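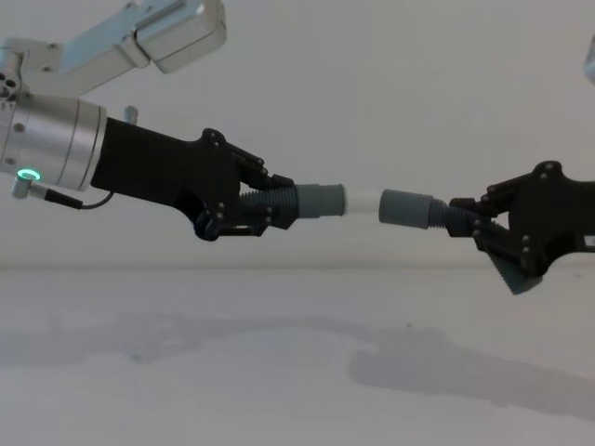 Gangadharan D'Souza objected, on reading an early draft, that remote control hides from the operator exactly what the robot most needs to learn, namely how hard the two parts press on each other once they touch. We take the objection seriously, and the Urer protocol was revised in response.

Figure 3. Two-arm tube task. Each gripper holds one half of the threaded assembly, with the halves facing across a narrow gap.

4.2 Collecting demonstrations

Operators at the Gosstead site gave 100 demonstrations by remote control and a further 25 by hand, guiding both arms directly. Hand guiding was reserved for the final approach and the first turn of the thread — the stages at which D'Souza expected remote control to be weakest. Of the remote demonstrations, 93 were kept for training; the others were stopped early by the operator. Both sets were recorded in the same format and were not weighted differently in training.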